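Module 6: Business tax, disclosure and the digital firm
Handout for Lecture 10
Lecturer: Hertta Laaksonen. Seminars: Anwara Nanayakkara and Nobuhle Mabaso.

Read this before the seminar and bring the worked case with you. The reading list is at the end. The case firm from last time, Selley, is used again, so you will need your notes on how its group is set up.

1. What we covered last time

A company pays tax on its profit, and profit is what is left of sales after allowable costs. A group of companies does not usually pay tax as one body. Each company in it is taxed in the country where it is resident, and may also be taxed in any other country where it has a fixed place of business. Most of the trouble in this lecture comes from the word "fixed".

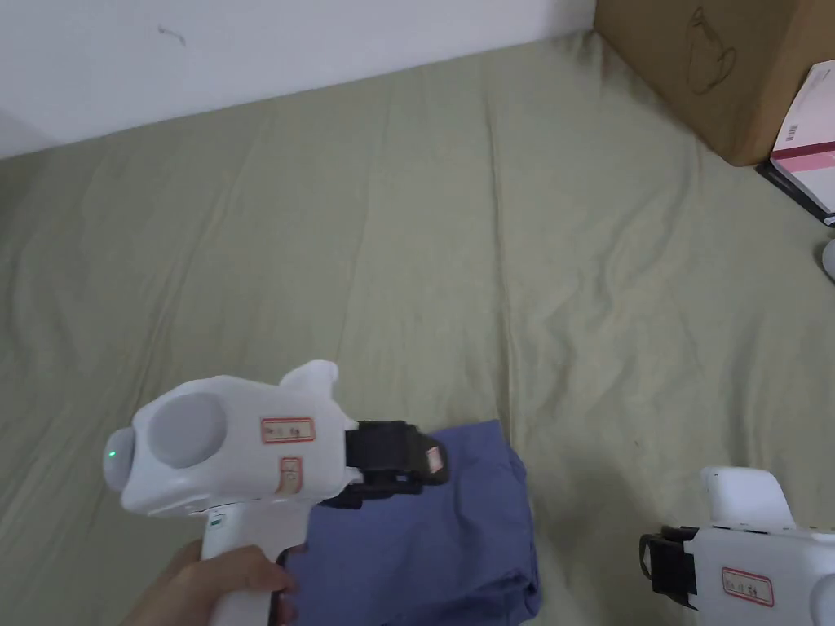 Page last changed: 2023-12-11 by L. Zhuravel

2. Transfer pricing

When two companies in the same group trade with each other, they can set almost any price they like. The price decides which of them makes the profit. Tax authorities therefore ask what price two unconnected firms would have agreed. This is called the arm's length price.

Selley has a parent company in Skatholm and a sales company in Omunari. The parent makes a unit for 398 and sells it to the sales company. The sales company sells it to shops for 417. If we ignore all other costs, there is a profit of 19 to be shared between the two.

If the transfer price is 398, the parent makes nothing and the whole 19 is taxed in Omunari. If the transfer price is 417, the whole 19 is taxed in Skatholm. Any price in between splits it. The goods, the workers and the shops are the same in every case.

To find the arm's length price you would normally look first for a comparable sale. If the parent also sells the same unit to an outside buyer on the same terms, use that price. If there is no such sale, look at what margin an independent distributor doing the same job would earn, and work back from there. The margin methods need more judgement and cause more disputes.

3. Payments for intangibles

Goods are the easy part. Software, designs, brand names and customer data can be held by a company with very few staff, and other companies in the group then pay it a royalty. The royalty is a cost where it is paid and income where it is received.
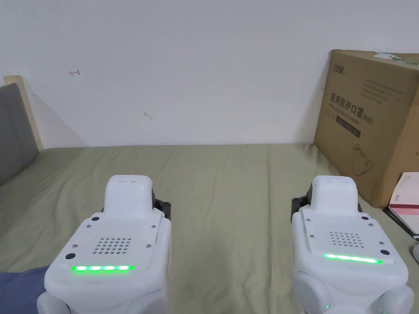
Royalties are hard to price when hardware and software are sold as one thing. A buyer pays a single amount and does not see how much of it is for the box and how much is for the code. Take the two white devices here, with their screwed-down top panels and green light strips. You could cost the casing and the screws from supplier invoices, but any program that ran on a device of this sort would have no invoice from an outside seller, and its value would have to be argued for. Setsuko Kudo's seminar paper sets out three ways of doing this. You need only the first, the residual method: reward the routine work at a normal rate, then treat what remains as the return on the intangible.

Points to watch with the residual method:

The normal rate must come from firms that do similar work. A contract manufacturer is not a guide to a research company.
Losses have to be shared as well as profits. Students often forget this in the exam.
Legal ownership of a patent does not settle the matter. Ask who did the work, who paid for it and who carried the risk.

4. Disclosure

Rules on what a company must tell the tax authority are separate from rules on what it must tell the public. A country-by-country report goes to the authority and lists sales, profit, tax paid and staff for each country. Whether it is also published depends on local law. A voluntary code asks firms to publish more than the law requires, and its effect depends on who signs.

In the Gachanja case, covered in the April session, the published tax note gave one group-wide rate with no split by country. That met the accounting rules then in force. Be ready to say whether you think a reader of the accounts could have spotted the royalty payments from it.

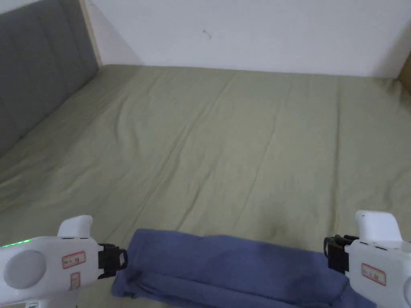
Fig. 3. Folded blue cloth on a fitted sheet.

5. Seminar work

(a) Selley's parent sells the same unit to an outside buyer for 410. Work out the profit of each company at that transfer price, and give one reason why the outside sale might not be comparable.
(b) Write half a page on the Gachanja tax note.
(c) Read Kudo's paper up to the end of the residual method.

Send written answers to your seminar leader by noon the day before your group meets. Handwritten work is fine if it is legible.

Reading
Kudo, S., seminar paper on pricing bundled products (module folder)
Laaksonen, H., notes to Lecture 6
Gachanja case bundle, accounts and tax note only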